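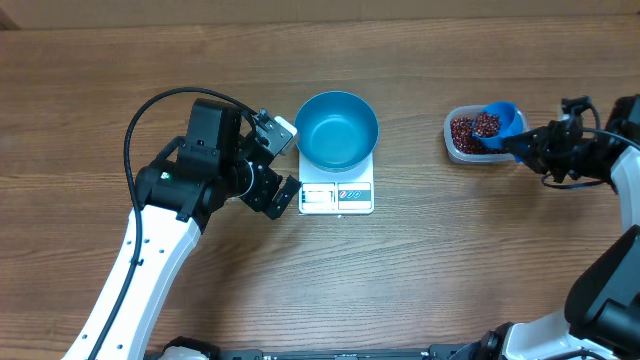
**Pouring to a target weight: policy stops early or dumps everything**

**skudum_sofia**

Hi all, long time reader, first real post. I've got a two-arm setup doing a scoop-and-pour task (dried beans into a bowl on a kitchen scale) and I'm stuck on the stopping part. The scooping is fine! The approach is fine! Then it gets over the bowl and either tips a sad little trickle and goes home, or empties the whole scoop in one go.

What I'm running:

- Bradulura for teleop and recording, Ullo for the planner
- imitation policy, one head camera plus wrist cameras, joint positions in, action chunks out
- chunk length 80, executed open loop before it re-queries
- 2460 episodes, all with target weight given as a number in the prompt

My guess is the policy can't read the scale display and has just learned an average pour. My labmate thinks it's a data problem and wants to go to 3000 episodes before we touch anything else. I would really rather not spend September teleoperating beans. Thoughts?

**kleinschmidt_fan**

Chunk length. You're committing to 80 steps with no feedback, and the whole interesting part of a pour fits inside that. By the time it looks again the beans are already in the bowl. Drop it to something like a quarter of that near the bowl and see what happens before you collect a single new episode.

**torque_and_tea**

I disagree, a bit. Shorter chunks help if the observation carries the information, and I don't think hers does. Have you looked at your own head camera images at the resolution the network gets? I bet you can't read the LCD. If you can't, the policy can't either, and then you can re-query every single step and it still won't know the weight.

Get the scale on serial or Bluetooth, or swap it for a load cell, and feed the number in as part of the state. One float. Done.

**skudum_sofia**

OK so I went and checked, and torque_and_tea wins that bet. I pulled a bunch of head camera images at full size, never mind what the network sees, and the display is a pale little rectangle with nothing legible in it. I feel silly, I'd been assuming it was "sort of" readable because I can read it when I'm standing at the table.
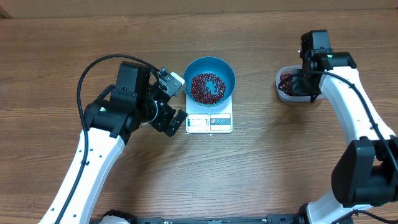 The scale is a plain kitchen one with no data output, so the load cell would mean building something. Not against it, but is there a cheaper thing to try first? I was wondering about estimating the amount from how much of the bowl bottom is still showing. The beans are dark red and the bowl is teal, so a color threshold would be really easy.

**kleinschmidt_fan**

Color threshold will work right up until the bottom is covered, and then it saturates and you're blind again. You could use it as a rough "keep going" signal for small targets. I still say fix the chunking, it costs you one config line.

**marrow_dev**

+1 for trying both, they're separate problems. Also check your latency. We had a pour task where the state was perfect and it still overshot every time, and the delay between reading and acting was eating us. Log the timestamps on both ends. Ullo has an option for it, it's off by default for some reason.

**torque_and_tea**

Fine, chunking *and* a real weight signal. But please don't hang the whole thing on bean pixels. What about the wrist camera? It gets a lot closer to the scale than the head one does. You could crop to the display and run a tiny digit reader on that.

**skudum_sofia**

Ooh, I like that, no soldering. I had a quick look through the wrist images and it's mixed. The display is nice and big in them, much bigger than from the head, but I'm getting blank or super dim screens, so either the exposure is washing it out or the scale's auto-off is kicking in between episodes (it does that, it drives me nuts). And the angle changes all the time, so I'd need to rectify the crop first. The forward kinematics should give me that if my hand-eye calibration is any good, which, well. 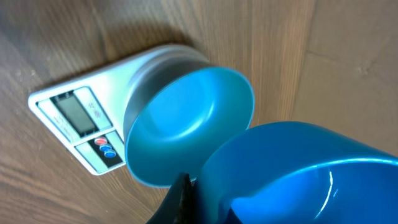 marrow_dev wrote back that calibration was the wrong place to start, and that a blank display would stay blank however nicely the crop was squared up. Lock the exposure, put a lamp off to one side, find out whether the scale is even awake at the start of each episode, and only then worry about the homography.

**skudum_sofia**

Fair. Plan for tonight then: chunk length down to 20, exposure locked, timestamps on. If the digits still don't show up I'll order a load cell and stop whining.

**kleinschmidt_fan**

Change one thing at a time or you won't know which one did it.

**skudum_sofia**

Ugh, yes, OK. Chunk length first. I've got 2 hours before they lock the building, will post the success numbers when I have them.

**torque_and_tea**

Order the load cell now anyway, shipping takes forever.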